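FOR IMMEDIATE RELEASE
14 June 2025

Runell publishes first findings from its household chores study

Short report finds that small, everyday tasks remain a challenge for machines, and sets out a plan for testing through October

Runell, an independent research office concerned with automation in homes and small shops, today released the first findings of the Manemard study. The report asks a plain question: which ordinary chores can a machine be trusted to do at present, without a person standing by to help?

The answer given in the report is cautious. Machines in the study performed well when an object was rigid, stood alone and was always put in the same place. Results fell sharply when the object was light, had a cable attached, or had to be handled without being tipped over. Switching on a bedside lamp, moving it to one side to wipe the table, and setting it back again is a chore most people finish without thinking. It was among the tasks that machines in the study failed most often.

The study draws on over 4,000 recorded attempts at chores. Part of that record comes from people working with hand-held grippers, whose movements are later used to teach a machine the same task. The remainder comes from machines working alone.

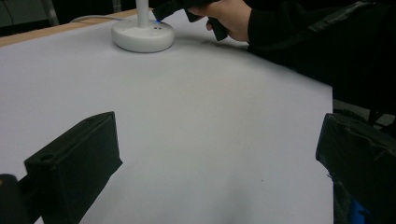
A hand-held gripper close to the base of a small white object during work on a tabletop task.

"We are asked almost every week when a household robot will be ready," said Nikola Mladenović, director of the Manemard study at Runell. "Our report does not give a year. It gives a list of chores, and next to each chore it states how far along the work is. We believe that is more useful to families and shop owners who are deciding how to spend their money."

The report sorts chores into 4 groups: lifting and placing, wiping and clearing, switching and adjusting, and folding. Lifting and placing is described as close to ready for shop use, provided the goods are boxed and the shelf is at a fixed height. Wiping and clearing is rated as fair on an empty table and poor on a table in normal use. Folding is rated as poor throughout.

Switching and adjusting receives the longest chapter. Many household items are built for fingertips, with small buttons, smooth surfaces and little weight to hold them in place. A gripper that presses too hard will push such an item across the table. One that presses too lightly will have no effect, and the machine may not be able to tell the difference. The authors recommend that any claim about this type of chore state how many attempts were made and how many needed a person to step in. 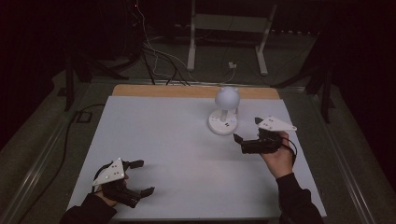
The study also looked at the time and care that go into teaching. A person using a pair of grippers gives up most of the sense of touch and must learn to work slowly, with one hand often waiting while the other acts. New operators in the study needed 3 sessions before their recordings were steady enough to use. The report notes that this labor is seldom mentioned when a finished machine is shown to the public, and it asks developers to include it when they publish their costs.

Two partners took part in the first stage. Cestivero, a housewares retailer, supplied a list of stockroom and counter tasks drawn up by its own staff. Haddad, a home care provider, advised on the chores that matter most to older people living alone. Both will continue into the second stage.

"Our clients do not ask for a machine that does everything," Haddad said in a statement. "They ask for help with a light, a blind or a dropped spoon. The report takes those requests seriously, and it is frank that most of them cannot yet be met – at least not to the standard we would accept in a person's home."

The second stage will test 7 chores chosen with the partners, each carried out first on a plain tabletop and then among other household items. Runell will publish the results in October, including all failed attempts. Shops and care providers wishing to propose a chore for a later stage may do so in writing through the Runell press office.

The full report is available from Runell on request and free of charge.

About Runell
Runell studies the use of automated equipment in homes, shops and small workplaces. It does not sell or license equipment.

Media contact
Press Office, Runell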